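4.2 Versuchsaufbau und Datenerhebung

Für die Aufgabe "Werkzeugkoffer" verwenden wir die zweiarmige Station Larnura am Standort Trosovberg. Die Bilder der Kopfkamera werden zusammen mit den Gelenkstellungen beider Arme aufgezeichnet. Insgesamt liegen 399 teleoperierte Demonstrationen vor -- 80 davon wurden für die Validierung zurückgehalten. Eine Demonstration gilt als vollständig, wenn das angesagte Werkzeug entnommen, abgelegt und wieder in seine Vertiefung eingesetzt wurde.

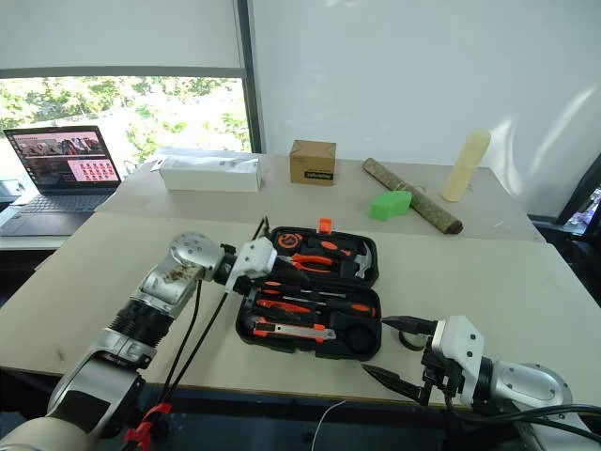
Abb. 3: Sicht der Kopfkamera auf den geöffneten Werkzeugkoffer zwischen beiden Greifern.

Die Werkzeuge liegen in Formmulden, sodass die Greiffinger nur wenig seitlichen Spielraum haben. Besonders betrifft dies die beiden übereinander angeordneten Schraubendreher in der unteren Kofferhälfte (Abb. 3). Die Gegenstände im hinteren Tischbereich wurden nicht maskiert.

Verglichen wurden das Basisverfahren und die Variante mit getrennten Aktionsköpfen je Arm, mit jeweils 100 Durchläufen. Die Variante brach seltener beim Wiedereinsetzen ab; bei der Entnahme zeigte sich kein klarer Unterschied. Fehlgriffe am Hammer traten bei beiden Verfahren auf -- meist setzte der Greifer zu nah am Kopf an.

Verwandte Beiträge
Shezi, A.: Aktionsköpfe für zweiarmige Manipulation
Shabalala, A.: Der Doltari-Datensatz
Mathebula: Kalibrierung von Kopfkameras

Kontakt | © Arbeitsgruppe Larnura | Nach oben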